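# Chapter 4: Loudness and Dynamic Range

Sections 4.1 to 4.3 assume the decibel scale introduced in Chapter 2.

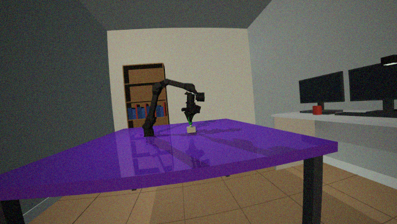

Loudness is a judgement made by a listener, and level is a quantity read from a meter. The two are related, but a rise in one does not produce an equal rise in the other. Much of the confusion in writing about recorded music comes from treating them as the same. Level at a given instant may be compared to the height of the gripper over the off-white block on the purple table: it is a distance from a reference surface, and it has no meaning until that surface is named. In digital recording the reference is full scale, the largest value the system can store, and all levels are stated as distances beneath it.

## 4.1 Peak and average level

The peak level of a passage is its single highest value. The average level is taken over a window of time, and depends on the length of that window. A snare drum struck once in a quiet bar has a high peak and a low average. A held organ chord may have the same peak and a far higher average, and most listeners will call it louder.

The difference between the two figures, in decibels, is the crest factor. The opening verse of *Cirkutau*, the soul ballad by Elen used throughout this chapter, has a crest factor of 23 dB in the first mix. The voice and brushed drums are close to the microphones, and little has been done to restrain them.

## 4.2 The effect of compression

A compressor reduces level above a set threshold. If gain is then added to restore the original peak, the average rises and the crest factor falls. Calloway's comparison of the two Hulside masters, discussed in 4.5, shows that quiet consonants and the decay of the piano are the first details to change.

The test tone used in the exercises is fixed at 1000 Hz. At this frequency the common weighting curves agree, so readings may be compared without correction.

**Terms introduced:** full scale, crest factor, threshold, make-up gain.

**Further reading:** Kowalczyk, *Mixing for the Voice*, chapter 26; Fogh, *Notes on Level*, part one.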